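I've come around on the backpack test. When Xuelian Yin first pitched it for the Zerora project, I thought it was a silly way to spend August. Who needs a robot to pack a school bag? But a backpack is soft and floppy, it has zippers and straps, and no two tries start out the same — so a policy that only memorized its demos has nowhere to hide.
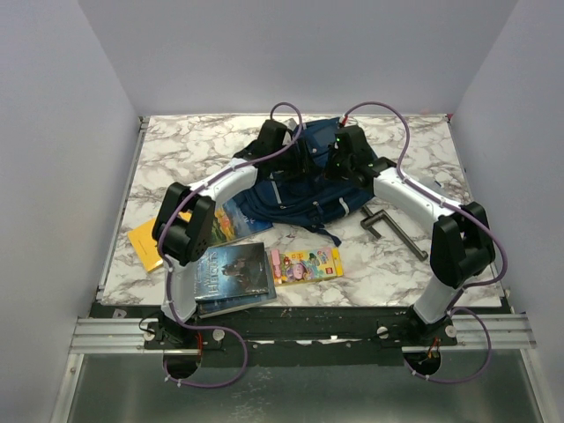
How many demos does a task like this need? We used 646, and I'd bet the last 100 or so mattered most, as those were the ones where the person driving the arms fumbled and had to recover.

That's my whole gripe with clean data, really. People throw out the ugly runs and then wonder why the robot freezes when the fabric slips! I'd keep every one of them. I'd also leave plenty of stuff on the table, books and tools and whatever else, and let two grippers work on the bag together. One arm on a soft bag is asking for trouble.
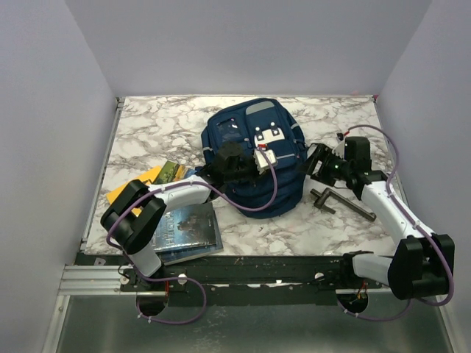 What I'd change next

Fewer scores, more video. A success rate over 15 trials tells me very little — I want to watch the misses.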